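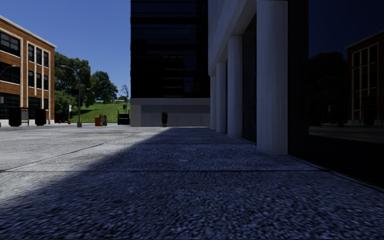

ok live-ish thread from the Sosov open day, sorry in advance for typos, im typing on my phone between demos

February 11, 2020, doors at 10, I got there at 10:20 because parking. Badge printer already broken. Good start for an automation company lol

So what they do. Sidewalk delivery robot, knee high, called Rosa. Today was all about how she gets trained before she ever touches a real curb. Which means simulator. A LOT of simulator

Big screen on one wall, rows of folding chairs, two people at desks driving and a third one talking. Coffee was decent. Only one outlet for the whole room, people were fighting over it

The fake city is called Gristine. They built it in house over 2 years. Office blocks, brick buildings, trees, a plaza, all of it made up. The street names are jokes from the team and I didnt get any of them
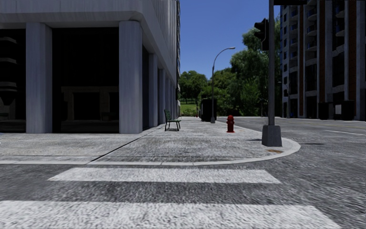 The curbs are the whole game apparently. Rosa has small wheels and a bad curb guess means she's on her side like a turtle. So every corner in Gristine gets driven again and again with the start point nudged a little each time. 83 corners total in the current map

Someone asked why not just test outside. Answer: they do, but the outside runs are slow and you need a person walking next to her the whole time. In the sim they can run all night and come back to a list of failures in the morning

The list is printed and taped to the wall. Paper! I loved that. Best entry was just "why"

Number of the day: 1,106 route tries last night. They read it off the whiteboard. No idea if thats a lot but the guy next to me whistled

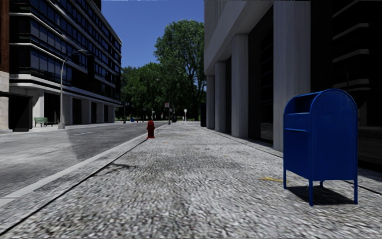
Next part was the stuff on the sidewalk, and I didn't expect to care but I did. They talked about clearance, how much room Rosa leaves around anything standing still, and how too much room makes her wander into the road side. The blue mailbox is a nasty one becuase it's up on thin legs, so low down there's mostly open air and up higher there's a big solid body. A low sensor could see legs and a gap and think "I fit." The red hydrant further up by the curb is easy in comparison, it goes all the way to the ground

They had a bad run saved from last fall where she tried the gap. Whole room groaned

Asked about weather. Rain is coming in March they said. Right now every day in Gristine is sunny. Must be nice

Also asked about shadows, since that was my one smart question. Hard dark shadow on pale paving can look like a drop to a camera. They had to teach her to roll over them and not stop. She still hesitates. One of the drivers does an impression of it, it's very good

Then people. This was the Dhanial section, thats the name of the tool that puts walkers into the city. You can set speed, where they turn, how rude they are. There is an actual slider labeled rude. It was set to 80 and no one would say what 100 does

Rosa's rule is simple, the person always wins. Slow down, let them pass, go again. The part they're still fighting with is somebody crossing in front near a corner, where she has to decide early and there's a wall hiding half the street

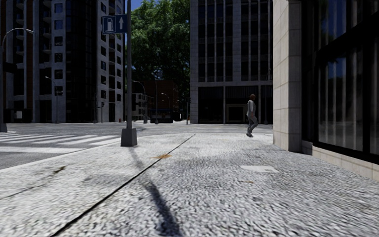

Walker crossing by the building corner, Gristine sim, Sosov open day

They let us try driving after. Game controller, one lap of a block. I hit a bench. A kid maybe nine years old did the same lap clean and got clapped

Real Rosa was parked by the door for pictures. Smaller than I thought. Scuffed on one side. Lid opens with a very satisfying clunk

Stuff I still want to know: stairs, dogs, what it costs. Asked the last one twice, got a smile twice

They're doing another open day once the rain is in, signup sheet was by the coffee. I put my name down. Going to find lunch now, will answer replies tonite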